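Komon Audio Support — Ticket 710
Product: Komon Esar in-ear monitors, detachable cable
Reported by: Sandrine Leblanc
Status: Awaiting customer

Issue as reported
The customer states that the left earpiece is noticeably quieter than the right, mainly in the bass. The fault was first heard in March, after 200 hours of use. The source is a Phillips portable player with a 3.5 mm output.

Initial checks
The customer was asked to swap the left and right earpieces on the cable. The quiet side moved with the earpiece, and the cable was therefore ruled out. The same result was obtained with a second source.

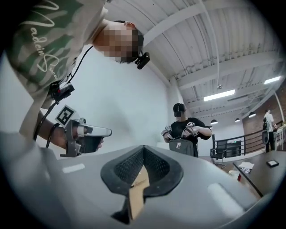
A test tone at 1000 Hz was then played through each side. The customer heard no difference in level. At 900 Hz the result was the same. With a low bass tone the left side was again weaker — this points to a poor seal or a blocked vent, and a driver fault is considered less likely.

Action requested
1. Remove both ear tips and inspect the nozzle filters under a bright light.
2. Fit the medium Gumby foam tips to both sides and repeat the bass tone.
3. Do not insert a pin or needle into the vent.

Customer update, 14:20
Filters appear clean. Foam tips fitted. The left side has improved but still does not match the right.

Next step
A replacement left earpiece has been offered under warranty. Proof of purchase and a delivery address are required before dispatch. The cable and case should be kept by the customer.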